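Passe-partout

El passe-partout (también paspartú) es una lámina de cartón o papel grueso, con una abertura recortada, que se coloca entre una obra plana y el vidrio o la moldura de un marco. Cumple una función doble: separa la superficie de la obra del acristalamiento y establece un margen visual alrededor de la imagen. Se emplea en el enmarcado de estampas, dibujos, acuarelas y fotografías.

Materiales

Los cartones se clasifican según la pasta de origen. Los de pasta mecánica contienen lignina, amarillean con la luz y transmiten acidez al soporte contiguo, lo que produce una línea parda a lo largo del bisel. Los de alfa-celulosa purificada y los de algodón se consideran aptos para conservación. Suelen incorporar una reserva alcalina de carbonato cálcico, salvo los destinados a determinados procesos fotográficos, para los que se prefiere un cartón sin tamponar.

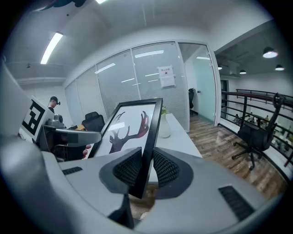 Estampa con motivo de cornamenta de ciervo, en marco negro con passe-partout blanco.

Corte y proporciones

La ventana se abre con una cuchilla inclinada, por lo general a 45 grados, que deja visible el alma del cartón. El margen inferior puede ser algo mayor que los restantes - práctica conocida como margen ponderado - para compensar el efecto óptico de descenso de la imagen. En formatos pequeños es habitual un margen de 80 mm; en láminas con un lado superior a 650 mm se recurre a cartones de mayor grosor, ya que los finos tienden a alabearse.

Montaje

La obra se fija al cartón trasero mediante charnelas de papel japonés y engrudo de almidón, aplicadas solo en el borde superior. Las cintas autoadhesivas dejan residuos difíciles de retirar. El conjunto de ventana y trasera, unidos por una bisagra de tela, recibe el nombre de carpeta.

Variantes

- Doble: dos láminas superpuestas, con la inferior visible como filete.
- Múltiple: varias aberturas en una sola lámina.
- Lavado: margen decorado con líneas de tinta y bandas de acuarela.

Véase también: Bisel, Charnela, Marco, Moldura

Última revisión: 11/09/2018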